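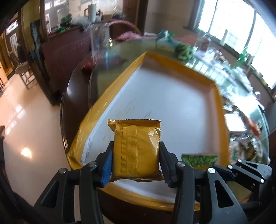 Packaging and Household Sorting
Course 903, Unit 5: Snack Packets and the Boxes They Come In
Instructor: Tullio Vitale

Reading for this unit: Karppinen course reader, chapter 6. Students should bring their notes from Unit 2 on seals and closures.

5.1 The small packet

Most single-serve snack packets are formed from one strip of film. The strip is wrapped into a tube, joined along its length, and then closed at both ends. The lengthwise join is called the back seam. The closures at top and bottom are called end seals, and they are usually crimped, meaning that the film has been pressed between ridged jaws. A serrated edge on an end seal gives the user a place to start a tear.

A sealed packet generally holds some air or other gas along with the food. When examining one, students should record the following:

Position of the back seam (center, left or right)
Condition of each end seal, including folded corners and wrinkles
Any code pressed or printed on the film, and whether it can be read with confidence
Whether the packet is full in the middle or flat

An embossed code is often hard to read on glossy film. Tilt the packet under a lamp before writing anything down. If a character remains in doubt, enter it with a question mark - a guess entered as a fact will be marked as an error.

5.2 The box as a tray

A large shallow box is useful well after its first contents are gone. Set on a table with the open side up, it keeps small packets together, and its raised border stops them from sliding off. A plain white interior is preferred for sorting work, as colored packets stand out against it.
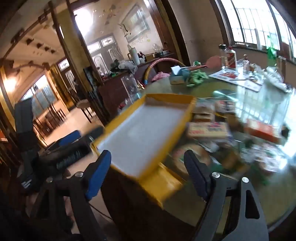

Before a box is put to this use, it should be emptied, lifted clear of the table and checked on all sides. Look for flaps that hang loose, corners that have opened, and side walls that bow outward. Scuff marks on the base do not matter. A long box bends when it is carried by one end, and it should be supported at both sides.

5.3 Assignment

Using the Stutano worksheet, sort the packets issued to your table by color and then by type of seal. The Hikton section meets at the Jirnport annex and will follow the same worksheet. Return the box empty, with its flaps folded in.

Worksheets are due at the start of the next session.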